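Oil vs. hard wax on a maple dining table - talk me down

kettlepond
Hi all, longtime reader, first real post. We inherited a dining table from my husband's aunt and it's been living in the garage under a moving blanket since June. Solid maple top, seats six if everybody likes each other. Somebody put a thick glossy varnish on it years ago and it has gone yellow and cracked at one end where it sat by a radiator.

I've stripped most of it (three evenings, a lot of podcasts, one ruined pair of jeans) and now I'm stuck on the finish. I want it to stay pale. My mother-in-law says tung oil and nothing else, the guy at the paint counter says poly and nothing else, and I've been reading about hard wax oil until my eyes cross. I did a test patch underneath with a can of Liravthorpe natural oil and it went way more orange than I was hoping. Is that just maple, or is it the product?

Also we have two kids who treat coasters as a suggestion. Please be kind!

This is the tone I'm after, pale and kind of buttery:
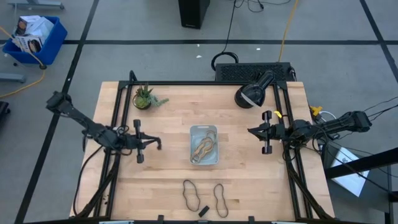

The maple I keep comparing mine to

dovetail_dan
Welcome! It's mostly the oil. Any plain oil is going to warm up maple, and it will keep getting warmer over the next couple of years. If you want pale, go waterborne and be done with it. I did our kitchen island in a waterborne matte and it still looks like raw wood unless you get your nose right down on it.

Tung oil is lovely stuff but I wouldn't put it on a kids' table if staying light is your number one thing.

Charito Javier
I'm going to disagree with Dan, which is practically a hobby of mine at this point. Waterborne looks great on day one. Then somebody drags a dinner plate across it, you get a scratch through the film, and your choices are live with it or sand the whole top. With hard wax oil you rub a bit more into the bad spot and go eat lunch.

Get one with a little white pigment in it. The white cancels out most of the orange. I used the Volletell one on my own table and two coats was plenty. Wipe off WAY more than you think you should. If it feels sticky the next morning you left too much on.

dovetail_dan
Charito, I have never once managed an invisible spot repair with hard wax and I've tried plenty. There's always a shiny patch if you catch it in the afternoon light. And the pigmented ones settle in every scratch you missed with the sander.

Charito Javier
Then don't miss any scratches :)

But fine, yes, sanding matters more with the white ones. Good raking light, a flashlight laid flat on the table works. Pencil scribble all over between grits so you know where you've been.

mosshouse
Jumping in with a question for kettlepond. What grit did you stop at? I ask because I took a maple desk up to something silly, smooth as glass, and then the oil barely soaked in at all. Came out blotchy and dull. Had to go back down to 120 and start over. I cried a little.

kettlepond
Oh no. I stopped at 220 on the test patch, and I'll admit I pressed pretty hard. Is 220 too high? The can says 150 but I figured smoother was better, because why wouldn't it be.

mosshouse
I'd believe the can on that one. Maple is so tight already. 150 across the whole top, let the sander do the work (no leaning on it!), vacuum, then a wipe with a damp cloth to raise the grain and one light pass by hand.

grainchaser
Another vote for waterborne, sorry Charito. But my real reason for posting is the size of the test patch. Underneath the table is a terrible place to judge color. It's in the dark, you're upside down, and the wood on the underside hasn't seen any sun. Go find a maple offcut at a lumber yard, sand it just like the top, tape it into sections and try everything on it. Then stand it up in the dining room for a week and look at it at breakfast and again with the lamps on.

I keep mine in a drawer with the names penciled on the back. The spouse calls it my rock collection. 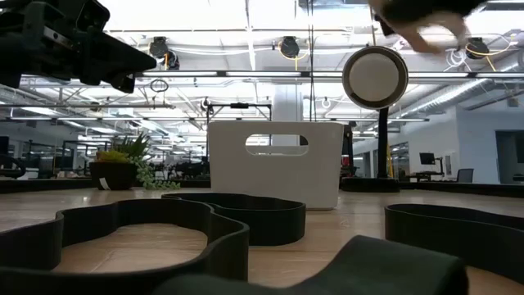 Color is half of it, and the other half is how much shine you can stand once the thing is in the room. A big glossy top with a window behind it is a mirror, and every fingerprint shows by noon. Matte or dead flat forgives a lot. I'd also think about what's going to sit on it, because contrast changes how light the wood reads. In the picture I stuck in up there, the black curvy bands standing on the pale top make the wood look lighter than I bet it would look bare, and you can still make out the grain. Our placemats are dark green and they do the same trick. With cream ones the table looks like a banana.

kettlepond
A banana!! That is precisely the color of my test patch. OK, getting an offcut this weekend. Our chairs are black, so maybe I'm already halfway there.

Does anybody have feelings about the radiator end? The cracks were only in the varnish as far as I can tell, but there's one line that might go into the wood. It's 2 inches long, right on the edge. A fingernail just catches in it.

dovetail_dan
That's a check from drying out. Run thin glue into it, work it in with a piece of dental floss, clamp lightly, scrape when it's cured. Do it before you finish sanding. And please don't put the table back beside a radiator.

old_hank802
Been doing this longer than I care to say and I'll be the grump. You people are going to have her buying five cans of stuff for one table. My folks' maple table got paste wax and was allowed to turn yellow, and it is a handsome table. Wood changes color. Let it.

Charito Javier
Hank, paste wax under a spaghetti dinner with two kids? It'd be white rings from one end to the other by Thanksgiving.

old_hank802
It has rings. I know who made most of them.

mosshouse
OK that got me a little.

For what it's worth, I ended up with the Kuipers hard wax in the end, one white coat and then one clear over it. Just the white looked chalky to me. My sister did hers with Grolholm waterborne and you can't tell the color apart unless they're side by side. Hers feels a bit more like plastic under your hand, mine needs a fresh coat now and then. Pick your chore.

kettlepond
This is so helpful, thank you all. Plan so far: glue the crack, resand to 150, buy an offcut, try white-then-clear hard wax next to the waterborne matte, and show my mother-in-law the results AFTER I've decided. One last thing, how long before we can eat on it? The can of Volletell at the store said dry in 12 hours but that seems fast.

Charito Javier
Dry to the touch and cured are different animals. Light use the next day, fine. I'd keep water and hot dishes off it for a good week, and no tablecloth in the meantime, it needs the air. Also lay your oily rags out flat outside to dry, or soak them in water. Don't ball them up in the trash, they can catch fire by themselves.

grainchaser
Seconding the rags. And post the offcut when you've got it taped up, I want to see which one wins.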